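4.2 Ground rules for collecting with hand-held grippers

Most of what we know about good practice came from sessions that had to be thrown out, and we are delighted to say that the list of rules they produced is short. The version dated April 2022, drafted by Heledd Craddock and tested at the Tetik and Goossens sites, has nine rules. Three of them did most of the work.

The first covers the markers. Every visible face of the cube must be clean and flat before recording starts, and the operator holds both grippers out in open view for a slow count of eight. This start pose (Figure 3) costs almost nothing, and it gave us far better tracking than we had hoped for!

The second covers people. Rooms do not need to be cleared. Others may stand, walk or work nearby, but they keep out of arm's reach of the operator, and anyone who steps between the operator and the table ends the take. We like this rule a lot, as it lets us record in rooms that are in daily use.

The third covers cables. Any cable that runs from a gripper across the floor is checked by eye before the operator takes a step, and again after each break. Of the 26 sessions at Tetik, 15 were run with all three rules in force, and those are the ones we use in Section 5.

Figure 3. Start pose at the edge of the work area, with both marker cubes in view and the table ahead.

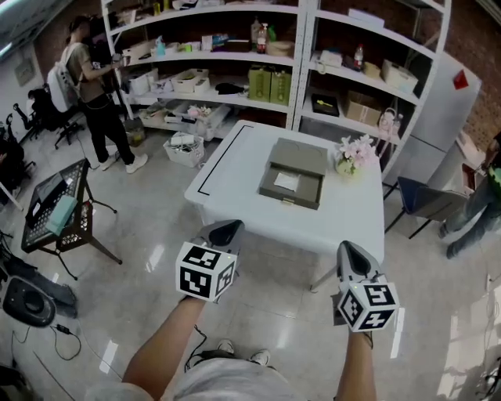
4.3 Checks after the session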